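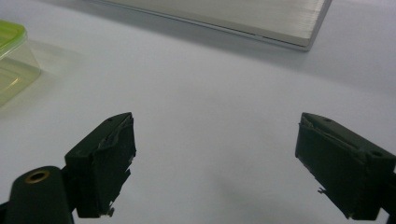
March, morning session, started 8:30

Foltau hand gripper kit, trial unit. Continuing from the last page.

Purpose of today: decide if we recommend the kit for the Puma project, or if we send it back before the trial period is finished. Socorro Benavides needs an answer from us before she closes the order list. The price on the offer is per set, and a set is one hand unit, one pair of spare fingers and the license for the Surnula recording program. Codov is the reseller and does the support.

Setup is the same as before. White table, the food container with the green lid, the metal plate. I kept the container to one side and the plate at the far side, so the hand always starts from the free part of the table.

First, the finger covering. According to the Foltau sheet it should hold for 2000 closings. I do not have a counter on the hand, so I take the number from the Surnula log, and the log says we are well below this. Still the covering is wrinkled on the left jaw and a strip is peeling along the upper edge. The right one is also lifting a little at the top. Small shreds come away at the lower corners. With thick objects I don't feel any difference. With thin ones (I tried a plastic card and a washer) the loose strip folds between the jaw and the object, and then the object turns when I lift.

I wrote to Codov about this. They answered the same day, which I appreciate. Their opinion is that the covering was put on without cleaning the plastic first, and they will send a new pair already covered. I asked if the covering can be bought alone and it can, but only in a packet for 30 pairs. Too much for us, unless the other lab wants to share.

Note to myself: do not pull the loose strip by hand. Cut it with the small knife, otherwise the rest follows.

Second, the opening. We measured the free distance between the pads with the caliper, on three different closings, and every time the value came back the same within what I can read. This is good. I had expected more play in the joints. The brass bushings in the arms are in my opinion the best part of the product. The cheaper hand we tested in the fall had plain holes in the plastic, and it became loose after two weeks.

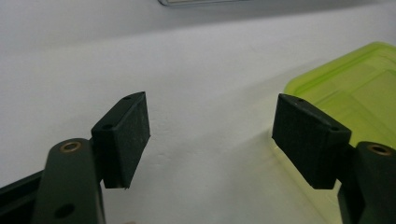 Third, the grip on the container. Here I am less satisfied. The lid has raised rims, and if the fingers come from above they find the rim and hold well. From the side the wall is smooth and inclined, and the fingers slide up. Out of 18 tries from the side I had 8 where the container stayed in the jaws until the end of the movement. From above I did not count, I only stopped when I was bored of it. I don't blame the kit for all of this, my wrist is also part of the result. But the sheet says "suitable for household containers" and I would write this sentence with more caution.

The plate I could not take from flat at all, only when its edge goes past the table. Expected.

Fourth, the program. Surnula starts slowly, around a minute on the old laptop, then it works without trouble. Two things I don't like:
- the session name can not be changed after recording
- when the disk is full it stops without a sound, and one continues to work for nothing

Reported both to Codov. For the second they say it is known and the correction comes in the next version, no date given.

Screws: I tightened the ones of the left finger at noon, the right ones did not need it. Please use the short key from the box and not the long one from the drawer, with the long one it is easy to break the thread in the plastic.

My opinion for Socorro: take the kit, but one set only, and wait for the new covered fingers before we order the second. The mechanics are worth the price. The covering, in its present state, is not.

Open:
- ask Codov who pays the return shipping of the old fingers
- repeat the side grip with the container half full of rice
- ask if the license is per laptop or per hand unit, the offer says both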